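Husis Open-Air Pool: progress report to the Vereck Fund
Period covered: January to the end of May
Prepared by Agnes Menzies, pool manager

1. Where we stand

The work you are supporting at Husis is in three parts: the repair of the large basin, the new changing rooms, and the opening of the season with lower prices for families. The first part is finished. The second is finished except for the doors of the showers. The third began in May, when we opened the gates at 9:00 in the morning to the first bathers of the year.

I must say at the start that we are behind the plan which I sent you in January. The plan said that the changing rooms would be complete before opening. They were not, and in the first weeks the bathers used the old rooms on the north side, which are small and rather dark. We received several complaints about this, and I answered all of them by letter.
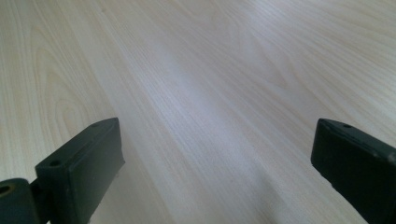 2. The large basin

The old tiles on the shallow side were removed in February. Under them the builders found that the concrete was in worse condition than the survey had told us, and a long crack had to be filled before new tiles could be laid. This took the builders into March. The tiles themselves are from Nunda, in the same blue as before, and we have kept one pallet in the store for future repairs.

The circulation pump was also replaced. For emptying the basin and for cleaning we bought a portable petrol pump from Honda, which we had been renting every spring until now. The water was tested before opening and again two weeks later, and both results were within the limits. Copies are attached to the financial statement.

3. Prices and visitors

The day ticket for adults was not changed. Children under 3 enter free, as in other years. The family ticket, which your grant makes possible, is sold at the gate and at the library in Husis. By the end of May we had sold 2,000 family tickets, and on the warmest afternoon there was a queue as far as the car park.

The morning ticket is less popular than I had hoped. I think that the hours are not convenient for people who work, and I would like to extend it until noon from July. This would not change the budget.

4. Kiosk and entrance

The kiosk now has a longer opening time and a new supplier for bread and ice cream. The counter was delivered in April and is the correct length after the first one was returned.

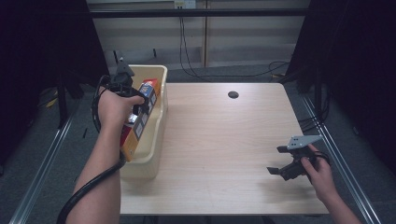

For the rest area beside the kiosk we have still to choose the tables. The present ones are metal, they become very hot in the sun, and the paint is coming off. I would prefer a light wooden top with a fine grain, like the table in the photograph, but with a good varnish against wet towels and spilled drinks. The joiner has promised samples in June. If the price is too high, we will paint the metal ones again and wait for next year.

5. Staff and swimming lessons

We have enough lifeguards for June, but in August two of them return to their studies early and I am looking for replacements. The swimming lessons started with 26 children in the beginners' group. There is a waiting list, and a second group will start after the school holidays begin, in the late afternoon, when the small basin is quieter.

6. Money

The basin cost more than planned because of the crack. The changing rooms cost a little less. We expect to need up to 2,000 euros from the reserve, and I ask for your agreement to use it. The payment for the shower doors is not yet made and will appear in the next statement.

7. Next steps

The shower doors should be fitted in June. After this the old rooms on the north side will be closed to the public and used for storage. The next report will reach you in September, with the visitor numbers for the whole summer.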